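Promby Countertop Display Box, Clear

Home > Shop Fittings > Counter Displays > Clear Boxes

Product code: PR-322
Availability: In stock
Delivery: 7 working days to mainland addresses
Returns: 30 days, unused and in original packing

Overview

The Promby is a see-through box for small goods sold at the till. Most of our customers use it for wrapped sweets, badges, seed packets, lip balms and keyrings. It is also used in museum shops, farm shops and salons, and by people who take a stall at craft fairs and need something that packs flat against its neighbours in a crate.

The box is supplied on its own. Ticket holders, dividers and non-slip feet are sold separately and can be added to the same order. If you are replacing boxes from the older Skarmont range, please note that Skarmont dividers do not fit the Promby. The Skarmont was slightly narrower at the base and the slots are in different places.

Choosing the right size

The Promby comes in small, medium and large. The small is meant for items you pick up between finger and thumb. The medium takes most boxed cosmetics and standard greetings cards laid on their side. The large is for bulkier goods such as rolled socks or bars of soap, and needs a counter at least 30 cm deep so that it doesn't overhang.

If you want to stand several in a row, order the same size throughout. The rims line up and the row looks tidy. Mixed sizes can be used on stepped risers, and the Sokono riser works well for this. It has a lip at the front of each step to stop boxes sliding forward.

What goes in it

Fill the box to a little below the rim. Overfilled boxes shed stock on to the floor and underfilled ones look picked over. For light goods, a false bottom cut from white card lifts the stock up to where customers can see it. Loose unwrapped food should not be put straight into the box. Use a liner or sell it wrapped.

Heavy items such as glass marbles or metal tools are better in the Đorđević tray, which has thicker walls and a wider base.

Cleaning and care

Wash by hand in lukewarm water with a drop of washing-up liquid, then dry with a soft cloth. Paper towels leave fine scratches that show up under shop lighting. Do not use glass cleaner, methylated spirit or anything with ammonia in it. Do not put the box in a dishwasher.

Sticky labels come off more easily if you warm them with a hairdryer on a low setting. Any glue left behind can be rubbed away with a little cooking oil, then washed.

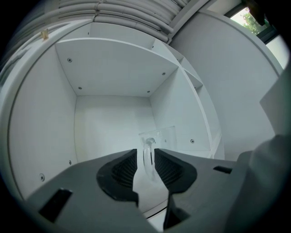 Store spare boxes with a sheet of tissue between them. Keep them away from radiators and out of window bays in August, when strong sun can cause clear plastics to bow.

Customer comments

"Bought the medium for our card counter. Good and clear, no cloudy corners. One arrived with a chip and was replaced without fuss." Sheena MacAulay

"Does the job. I would like a lid as an option." Hannelore Rathjen

Lids are not currently made for this box.

Ordering

Trade accounts can order by phone or through the website. Orders of 30 boxes or more are sent on a pallet, so please tell us if your street has restricted access. Check the delivery on arrival and report any damage by the end of the next working day, keeping the outer carton until the claim is settled.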